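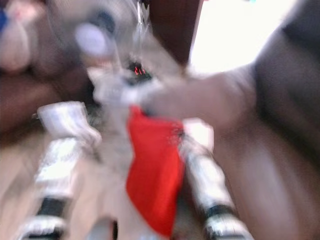 Page last changed: March 24, 2019

Against the clever gripper

Most home builds of a two-finger gripper go wrong at the same point, when the builder decides it should sense force. I went down that road in October with the hand we put together in the Hundside workshop, and I now think it was a waste of bench time.

The argument for force sensing is familiar. Cloth is soft, so the hand has to know how hard it is squeezing. A strain gauge goes into each finger, an amplifier goes behind it, and the control loop is rewritten to close on a number instead of a position. Our version drifted with temperature and picked up noise from the motor supply. I spent 23 evenings on shielding and filtering. The Pemeo driver board we were using already limits motor current, and that limit, set once with a trimmer, held a folded dish towel as well as the gauges ever did.

Cloth handed over by a person is a harder case than cloth picked off a table. The person moves, the fabric swings, and the fingers arrive at a place where the edge was a moment ago. None of that is a force problem. It is a timing problem – the close command has to go out early enough and the fingers have to open wide enough to forgive an error. We logged 63 handovers before touching the firmware. The misses were nearly all late closes, and no gauge would have caught one of them.

The Gonach fingertips deserve a word. They are square, plain and replaceable with 2 screws. The molded tips from Van Loon look better and grip paper better, but a worn one means a new finger. In a shared shop, where parts get borrowed and returned in worse shape, I will take the square ones.

I accept that there are jobs where force feedback earns its place, eggs and light bulbs among them. Few of us are building for eggs. Log file 1518 is the one I keep going back to: current limit only, gauges unplugged, clean close on the first attempt. The gauges have stayed in a drawer, and the amplifier went into a bench scale.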